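The Lillow Road Courts

The letter came in February, in a brown envelope with a window, and Jessie Cowie read it standing up in the hall. The council had sold the tennis courts. The club had until the end of the season to clear its hut, and anything left after that would go in the skip.

She rang Morag Crichton, who had already had hers.

"Well," said Morag. "That's that, then."

"You might sound a bit sorry."

"I am sorry. I've got a pan on."

They met at the hut the next morning at ten. The padlock was stiff and Morag had to hit it with a stone. Inside it smelled of creosote and old nets. There was a bench, a kettle, two umpire's cushions, and along the back wall the shelves that Jessie's father had put up the summer he stopped playing. He had used whatever timber he could get and none of them were level. Things put down at the left end rolled slowly to the right.

They had brought bin bags and one good box. The good box was for what they meant to keep.

"Nets," said Morag.

"Bag."

"Score books."

"Box."

There were more score books than Jessie remembered. The early ones were in her father's handwriting, small and upright, with the weather noted beside each match. Wind from the west. Wind from the west, heavy. Abandoned, hail. She sat down on the bench with one of them and Morag went on filling bags without her.

It was in the fourth or fifth book that she found the page about the Vigfúsdóttir match. Everyone in the club had heard of it, and hardly anyone now living had seen it. A woman of that name had got off the ferry for one afternoon, borrowed a racket and shoes, and beaten every member who would go on court with her. She had not dropped a set. She had then drunk a cup of tea, thanked them and caught the boat home. Jessie's father had been the last to play her. He lost six–two, six–love.

He had kept one of the balls. It had sat on the mantelpiece all through Jessie's childhood, going grey, and when he died she had looked for it and not found it.
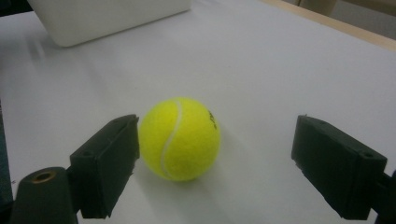
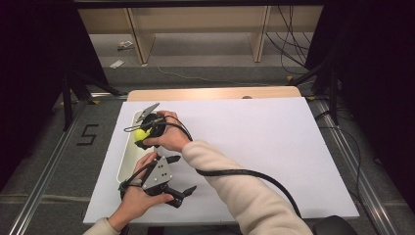 A tennis ball on a white tabletop, and a tennis ball held over one.

"What have you got there?" said Morag.

Jessie showed her the page. At the bottom, under the score, he had written: Very good player. Did not mind losing. Ball to M.C.

"M.C.," said Jessie.

Morag tied a knot in the bag she was holding. It took her some time.

"I was nine," she said. "I was ball girl. He said I could have it when I was older, and then he gave it to me when I was 40 – he just came round one night with it in his coat pocket. I thought you knew."

"I didn't."

"It's in my sideboard. You can have it."

Jessie thought about the mantelpiece, and how carefully she had looked, even under the floor of the wardrobe. She closed the book and put it in the good box.

"No," she said. "He wrote it down."

They worked until one. The club account had £836 in it and they talked for a while about what to do with that. Morag was for a dinner. Jessie thought the school might like some rackets. Outside, a man in a yellow jacket was measuring the far court, and he lifted a hand to them when they came out with the bags.

"Is it going to be houses?" Morag called.

"Parking," he said.

They carried the good box between them down to the road. It was heavier than it looked, and they stopped twice to change hands.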